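3.2 Storage of dried herbs in the home

Households in the Plemby sample kept dried herbs in one of two places: on the counter or in a closed cabinet. Of the 53 homes that returned a full diary, 32 used the counter as the main storage place. Participants recorded the date each jar was opened, the meals in which it was used and the date it was thrown away. Jars bought before the study began were left out of the analysis.
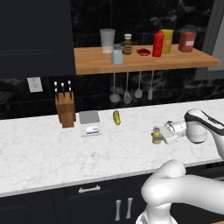
Figure 4. A small jar near the front edge of a kitchen countertop, with a knife block and a digital scale farther back.

Counter storage was linked to more frequent use. Households that kept herbs within reach of the food preparation area added them to more evening meals, and they replaced jars sooner. Fashola reported a similar pattern in the earlier Rukthorpe survey, although that work relied on recall – a method known to favor items used in the past few days. Loss of aroma was scored by the Hullow panel on samples collected in December. Scores were lower for counter jars opened early in the study, but the difference was small for jars finished within 2 months. Four households moved their jars partway through and are treated separately in Section 3.3.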